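## About Vondemeo

We test grippers. Also arms, wrist cameras, controllers – anything that bolts on and is meant to pick something up. You send it, or we buy it, and it goes on the bench next to whatever it's competing with.

Started in one unit at Cuvstead with a second-hand arm and a borrowed compressor. Now 11 of us, three benches, and a store room with almost 140 grippers in it. Labelled, mostly.

What we do day to day:

- side by side gripper trials, same arm, same objects, same controller settings
- camera comparisons, mainly shiny and see-through stuff
- controller swaps (the Kiletti to Pruitt changeover is the one everbody asks for)
- written report, 21 working days, failures included

Catering and canteen jobs are the bulk of it at the moment. Spoons, chopsticks, trays. Thin things lying on top of other thin things – parallel jaws hate them, suction is worse. Every object set gets done by hand first, both hands, so there's a human time and a human grasp to put the grippers up against. 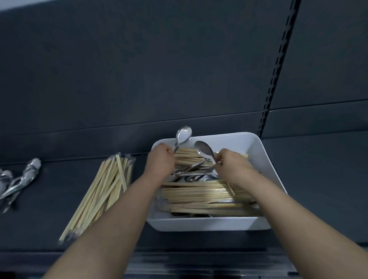

Desmond Baptiste wrote to say the hand times are the first page he turns to, and could we please print the misses next to them, as a fast gripper that drops one spoon in five is no use on his line. Fair. Misses now go in the same table.

Visits are Wednesday afternoons, ring first. Bring your own objects if you can, the more akward the better. Parcels to the side door at Cuvstead, before 3.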